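Search this site Enter keywords Go

Print this page | E-mail this story

Keeping old computers going in Vilcombe

The owner of a two-bench repair shop in Vilcombe has spent most of her working life with second-hand desktops. She opened in a former shoe store on the Kemeys road and still has the same counter.

"People come in and say, is it worth fixing?" she says. "I ask what they do with it. If it's e-mail and the grandkids' photos, usually yes."

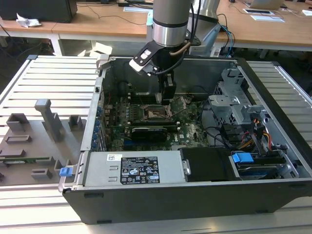

Last year the shop took in 644 machines. Most needed a new drive or more memory. The rest were stripped for parts, and what was left went to the scrap dealer at Westska.

She learned the trade at Futard, a office supply firm that has since closed its service counter. "They paid us by the job, so you got quick. I'm slower now."

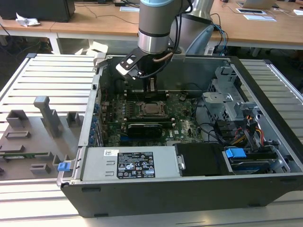 Rent is her biggest cost, followed by postage. Customers from up the valley mail their computers in, often badly packed, and she has started lending out proper boxes.

Her busiest month is August, when students want something cheap before classes. She sets aside a shelf for them and won't sell anything over seven years old.
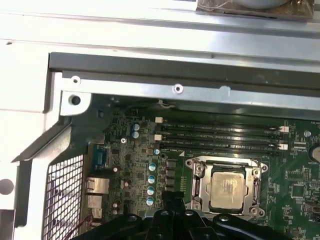 "I tell them to keep copies of their work. They nod. Then they're back at exam time asking if I can get an essay off a dead drive."

She closes at four so she can do the books before supper. 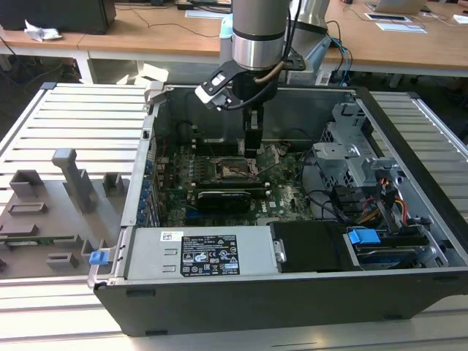 She would like to take on a trainee, though she hasn't found the money for it yet. For now she turns away laptops with cracked screens and sends those customers to a shop in Kemeys.

Print this page | E-mail this story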